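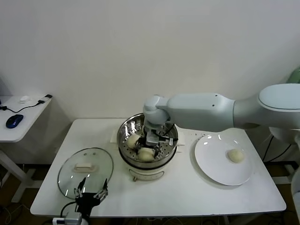
3. What "done" means: timing words in home recipes for steamed buns

By the time I got to this part of the work I had been reading recipe cards for most of a winter, and I'd started to notice that I was skipping the ingredients altogether. Flour, water, yeast, a bit of sugar, fine. What I kept going back to was the bit near the end where the writer has to tell somebody else when to stop. That's a hard thing to put on paper, and people go about it in wonderfully different ways (some of them give up half way through the sentence!).

The cards come from the Fladgate collection, which I described in the last section. I used 200 of them, all for plain or filled buns cooked over steam, and I left out anything baked or fried even where the writer called it a bun. I also left out printed leaflets, with one exception I'll get to. Each card was read twice, the second time with my notes from the first hidden, and where the two readings disagreed I went with the second and kept a record of the change. A second pair of eyes would have been better. I say more about that under limits, but it's worth keeping in mind while you read.

3.1 Clock words and look words

My first sorting was a very plain one. Clock words are anything that sends the cook to a watch or a timer: minutes, half an hour, "the length of the news". Look words send the cook to the bun itself, so "puffed", "shiny on top", "springs back". I had expected the older cards to lean on look words and the newer ones on the clock, because that's the story you tend to hear about home cooking in general, and I was quite ready to write it up that way. The cards wouldn't have it. Clock words turn up early and often, and what changes over the years is where they sit. On the older cards the time comes first and the look comes after it, as a sort of check. On the later ones the look is quite often in brackets, or squeezed into the margin in a different pen, as if the writer had gone back to it after being asked.

I'm fond of those margin notes. They tend to be blunter than the main text, and they're where most of the warnings live. "Do not lift the lid" is the big one. It appears in capitals, underlined, and on one card written out again on the back.

Then there is a group that doesn't fit either heading, and I spent far too long trying to make it. These are the words that send the cook to another person or another occasion: "as for New Year", "the way Auntie likes", "same as last time". I ended up calling them memory words. They're useless to a stranger, of course, but a card that stays in one kitchen drawer isn't written for a stranger, and I think it's a mistake to score them as missing information. I did score them that way in the first reading, and most of the changes in my record come from putting it right.

3.2 The trouble with white

Colour gives the writers a lot of bother. With a loaf you can say golden, or brown, and everyone nods. A plain steamed bun goes in pale and comes out pale, so the most handy word in the whole of baking is no good here at all. Figure 2 has two buns in a steamer basket, and they're the sort of thing the cards are up against: round, pale, and giving a writer very little to hang an adjective on. I tried describing them myself as an exercise and wrote "white" three times before I crossed the lot out.

What the cards do about this is shift to touch and sound. Touch is much the commoner. "Springs back" is the favourite, along with a nice run of comparisons to earlobes and cheeks, and there's one to a cushion that I rather like. Sound is rarer and nearly always about the pot (when it stops rattling, when the hiss changes), which means it's really a clock word in disguise, as it tells you about the water and leaves you guessing about the dough. I coded those as clock words in the end. I can see the argument for doing it the other way and I wouldn't fight anyone over it.

Skin is the other thing. Quite a few writers care more about the surface than the middle, and use "smooth" as their word for success and "wrinkled" or "cross" for failure. "Cross" puzzled me until I found it on a second card in a different hand, where it was plainly being used of a face. So a bun can be cross! I've kept it as a look word.

3.3 Where the pot gets a mention

The one printed leaflet I let in came with an electric steamer sold under the Kovik name, and I kept it because somebody had written all over it. The printed text is pure clock. The handwriting is nearly all look and touch, and in two places it flatly contradicts the print and gives a longer time. Whoever wrote it had clearly made the thing work to their own taste and wanted it on record.

Apart from that leaflet, the pot hardly features. Writers will tell you about cloths, paper, cabbage leaves and how far apart to set the buns, but the vessel is "the steamer" and that's your lot. I found this a bit frustrating, as a time given for a tall stack of baskets over a wok needn't suit a small electric pot, and the cards give no way of telling which was meant. It also makes any direct comparison of the minutes pretty shaky. I worked out some averages early on, looked at them, and took them out again.

The Vasylenko cards are the exception. They were kept by one family over a long stretch and they do name the pot, because there were two of them in the house and one ran hotter. The times are given side by side, with a little drawing of each lid. I'd happily have swapped half the collection for another set like it.

3.4 Limits

Some of these I've owned up to already. One reader, two passes, and a collection that grew out of what people in one town happened to hand in. I had hoped to set the cards beside the bun threads on Zillby, where you can watch a recipe being questioned by people who've just tried it, but the older threads have lost their dates and I couldn't put them in order. I've used them only for spotting words, and no counts in this paper come from them.

There's also the matter of language. Plenty of these writers were putting down in English something they'd learnt in another one, and a word that reads as vague to me may be a very exact word carried over. "Awake", for risen dough, is the case I'm least sure of. I've listed it under look words for now, and I come back to it in section 4 with the other borrowed terms.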